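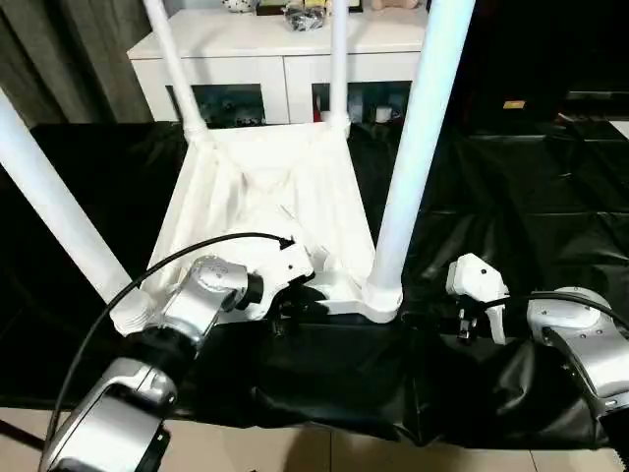
Chair upside down on the table, seat fabric seen from underneath.

From: Mylene Tiongson
To: Plornbridge furniture list
Subject: Re: [plornbridge-furniture] White chairs, sagging seats

Hi Silvia, hi all,

Answers are under your questions. I trimmed the rest of your message.

> Silvia Hájek wrote:
>
> We have 16 white plastic chairs from the Hassanpour order, the ones with tubular legs and a fabric seat. Several of them sag when you sit down and two of them rock. Before I order anything I'd like to know whether they are worth fixing. Has anyone on the list redone the seats?

Yes, I did three last September and they're still in daily use in the front office. They are worth fixing if the rim is sound. Run your thumb all the way around it and press at each corner. If you feel a crack, put that chair aside and don't bother with new fabric.

> How do you get at the underside? I tried with the chair on its side and it kept rolling away from me.

Turn it all the way over, on a table, legs in the air. I put a sheet of black plastic down first. It doesn't need to be flat. Ours is badly crumpled and it still keeps the white rim from getting scuffed, and you can see a dropped white cap on it right away. A bath towel also works, but small screws disappear into it.

With the legs up, the cloth hangs between them and you can see how much slack there is. On the chair at the top of this message it dips in the middle, with the folds all running in toward the center. A little slack is fine. What you want to look for is thinning along the edges, where the cloth meets the rim. Push up on it from below with your flat hand before you flip the chair. If you hear stitches pop, replace it.

> Do I need to take the legs off?

No. I took them off the first one and regretted it. Getting all four back in at the same angle took me longer than the seat did. On the other two I left the legs alone and worked between them. It's awkward at the back corners but you get used to it.

> What fabric did you use? Tranport quoted me 290 for the whole lot, cut to size, and I can't tell if that's reasonable.

I used the Zistent outdoor cloth, white, the medium weight. The order number on my slip is 2193, but check it with them, they may have changed the numbering. It frays less than the original. Cut it a bit larger than you think, pull it snug but don't try to get it drum tight, and let someone heavy sit in it for a few minutes before you finish the last side.

On the quote, I'd ask Tranport whether that includes hemming. Mine came with raw edges and I spent an evening at the sewing machine. If it's hemmed, I would take it. I'd also only order for the chairs that need it. You said several, so that isn't all of them.

> The rocking ones – is that the frame or the feet?

Try the feet first. Swap the caps between a chair that rocks and one that doesn't, and see if the problem moves. The hard floor in your hall wears them down unevenly. If the caps come off too easily, they have probably stretched and need replacing. Push the new ones on with a twist, and if they fight you, leave them in warm water for a bit.

If the caps make no difference, set the chair on a floor you know is level and look at it from the front with your eye down near the seat. One of mine had a leg that wasn't seated all the way in its socket. A firm push with the heel of my hand fixed it.

A few other things from my notes:

- Wash the frame before you put new fabric on. The groove behind the rim collects a lot of grit and it's hard to reach later.
- Keep the old cloth from the first chair as a pattern. I threw mine out and had to measure everything again.
- Don't use the spray cleaner from the kitchen cupboard. It left yellow marks on one of the legs.

I have a strip of the Zistent cloth left over, enough for one seat if you cut carefully. I can drop it off with the stretched caps so you can compare sizes. Mornings before ten are easiest for me.

Mylene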